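How I Set Up a Practice Board for Small Fixtures

I've put off writing this one up because it's such a plain little project, but a few of you asked about it after my post on sorting hardware, so let's go. It's a flat board with small mechanical bits mounted on it, so that you can practice fiddly handwork in one place instead of chasing parts all over the table. I've made two of these now. The first was a mess and I'll tell you why as we get to it!

What you need

A rigid rectangular board, white if you can get it
A handful of small fixtures
Machine screws, washers and nuts to suit
A drill and a few small bits
Pencil, steel ruler, masking tape
A dark textured mat or cover for the table
A scrap of wood to drill into

I got my fixtures from the odds drawer at Skonar, which is the surplus place near me, and they'll sell you a bag of mixed stuff for next to nothing if you don't mind digging. Total spend was 11 dollars, and that includes a pack of screws I already had and forgot about.

Step 1: Pick the board

Go for white. My first board was a nice dark gray and I could not find a single dropped washer on it. White shows up every screw and every shadow, and pencil lines come off with a damp cloth. Make sure it doesn't flex when you lean on one corner. If it bends, every fixture you mount is going to rock, and it'll drive you up the wall.

Step 2: Lay it out dry

Put everything on the board loose and move it around for a while. I mean really a while, I left mine overnight and changed it again at breakfast. Leave enough space around each piece for your whole hand, knuckles included. On board number one I packed things in so tight that I couldn't turn one knob without bumping the one next to it (and taking skin off, too). My spacing now is 40 millimeters at the very least and more where something swings or slides.

Think about reach as well. Anything that needs two hands should go near the middle. Things you poke at with one hand can live out toward the sides.

Step 3: Mark and drill

Trace through the mounting holes with a sharp pencil, then stick masking tape over the marks and trace again. The tape keeps the drill from wandering. Scrap wood goes underneath. Start with your smallest bit, go slow, and let the drill do the work. Peel the tape off when you've done the whole board and wipe up the dust before you mount anything, or it gets under the fixtures and they sit crooked.

Step 4: Mount everything

Screws in from the front, washers and nuts at the back. Do them all up finger tight first, then check that each fixture moves the way it should, then tighten. If something binds, back the screws off half a turn and nudge it. My friend Bohumila Tóth puts a drop of thread locker on hers and I've come around to it, especially for anything you'll be twisting a lot.

The nuts will stick out behind, so add stick-on rubber feet at the corners, tall enough to clear them. Skip this and you'll have a board that spins like a plate. Ask me how I know.

Step 5: Sort out the table

I used to work straight on a shiny tabletop and the glare gave me a headache. A dark cover with a bit of texture fixed that, and the feet grip it so much better. Keep the rest of the surface clear while you work. Small parts go in a dish well away from your elbows.

Using it

Start with one fixture and do it slowly with your good hand, then swap. After that try holding the board steady with one hand while the other works. I do a few minutes with my coffee most mornings and my fingers are definitely less clumsy than they were in March.

If a fixture gets too easy, take it off and put on something meaner. The empty holes don't matter, and you'll probably want them again later.

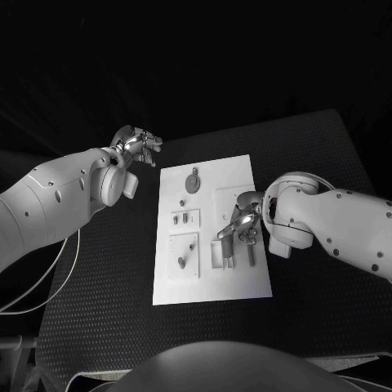
White board with its small fixtures, on a dark textured tabletop.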